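We use cookies to improve your visit. Accept / Manage settings

3/18/22
By Staff Writer

The woman who runs the sorting room at Stotoreo, a secondhand shop in Dallport, started there seven years ago. She had planned to stay until July.

"I came in to drop off a lamp," she said. "They needed help with the small stuff."

Small stuff means whatever fits in a hand: brushes, cups, toy blocks. It goes into metal bins first and gets a shelf later. Last month the shop took in 1,316 pieces and sold almost 800.

"Plastic is easy. A cup, you wash it and it goes out," she said. "Hairbrushes I go back and forth on."

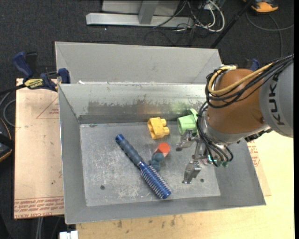 She doesn't like wooden bins, which hold dust. The metal ones get scratched, and she doesn't mind that.

"Toys go fastest. Even one block, some kid wants it."

The shop is open Saturdays until four.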